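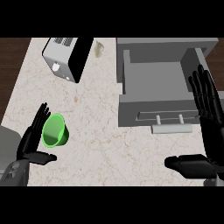

Kinell housing scheme to release second group of homes in September

The second group of homes at the Kinell development in Solavbridge will be offered for sale in September, the developer, Cai Homes, has confirmed. The release follows the completion of road and drainage works on the eastern side of the site, which had been delayed by the discovery of an old culvert beneath the former nursery grounds.

Nine homes are included in the release. They comprise terraced houses facing the new green and a short row of semi-detached houses along Plekport Road. All are to be sold freehold, and each has one allocated parking space. Visitor parking will be provided in a shared bay next to the substation, and residents of the existing houses on Plekport Road will continue to park on the street as at present.

The developer has stated that asking prices will be published when the sales office reopens, and that no reservations will be taken before then. Persons who registered an interest during the first release will be contacted in writing and need not register again unless their address or circumstances have changed. Registration does not place any person under an obligation to buy, and it does not guarantee the offer of a particular plot.

Local connection period

Under the planning agreement for the site, a number of the terraced houses must be marketed first to people who live or work in the parish of Solavbridge or in one of the adjoining parishes. This period will last for two months from the opening of the sales office. Applicants will be asked to show proof of residence or employment, such as a council tax bill or a letter from an employer. A tenancy agreement will be accepted where the applicant's name appears on it.

Any house that remains unsold at the end of the period may then be offered on the open market. The restriction applies only to the first sale. It will not bind later owners, who may sell to any buyer in the ordinary way. The parish council had asked for a lasting restriction when the application was considered, but the planning authority concluded that this would make it difficult for buyers to obtain a mortgage, and the condition was not included in the final agreement.

The semi-detached houses are not covered by the local connection rule and will be available to all buyers from the first day.

Changes to the approved plans

Some alterations have been made to the internal layout of the terraced houses. The wall between the kitchen and the rear room has been removed in the drawings now lodged with the planning authority, giving a single room across the back of the house with doors to the garden. The utility cupboard has been moved to the hall. On the upper floor, the smallest bedroom has been made slightly wider by reducing the size of the landing.

Buyers who reserve before the kitchens are ordered will be able to choose cupboard fronts and worktops from the standard range at no extra charge. Requests made after that point will be considered but may be refused, and the developer has advised that any change to the position of a sink or cooker must be agreed in writing before contracts are exchanged. Appliances other than the oven and hob are not included in the sale.
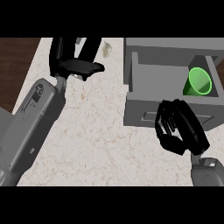 Roads, paths and drainage

The main estate road has been laid to its base course and will receive its final surface when the last homes are occupied. Until then, ironwork will stand slightly above the level of the road, and drivers are asked to take care. The county highways department has indicated that it expects to adopt the road once the final surface has been inspected and a maintenance period has passed. The two private drives at the northern end will not be adopted and will be maintained by the owners of the houses they serve.

The footpath linking Plekport Road to the primary school will remain closed while scaffolding is in place on the end terrace. A signed route by way of the churchyard is open in the meantime. Pushchairs and wheelchairs can use this route, although the slope near the lychgate is steep and those who would find it difficult may prefer the pavement along the main road.

Surface water from the whole site drains to the basin beside the green. The culvert found during the works has been repaired and retained, and it now carries the overflow from the basin to the stream. Responsibility for the basin, the green and the planted areas will pass to a management company, to which every household will pay a yearly charge of about £100. The charge may be reviewed each year, and the accounts will be available for inspection by residents. Several owners from the first release have asked that the terms of review be set out more plainly, and the developer has undertaken to provide a written summary with each reservation pack.

Working hours on site

Construction traffic will continue to enter by the temporary access opposite the garage. Deliveries are not permitted during school arrival and departure times. Noisy work may not begin before 8am, and complaints about early working should be made to the site office in the first instance. The number is displayed on the hoarding at both entrances. If a matter is not resolved, residents may refer it to the planning enforcement team at the district council offices.

Wheel washing will remain in use until the temporary access is closed. The developer has also agreed to sweep Plekport Road whenever mud is carried on to it, following complaints made during the wet weather in spring.

Arrangements for viewing

The show house will open at the same time as the sales office. It is one of the semi-detached houses and differs in size from the terraced houses, for which plans and a list of room measurements will be available at the desk. Visits to individual plots will be by appointment only. Visitors must be accompanied by a member of the sales staff, wear the protective equipment provided and keep to the marked paths. Children under the age of 16 will not be admitted to the working part of the site.

Floor plans will also be placed on view at Solavbridge library during normal opening hours. Copies may be taken away free of charge. Large-print copies can be requested at the library counter.

The remaining part of the development, on the former orchard, has outline consent only. A detailed application has not yet been submitted, and neighbouring households will be notified by letter when it is. Comments on the orchard land cannot be considered as part of the current release.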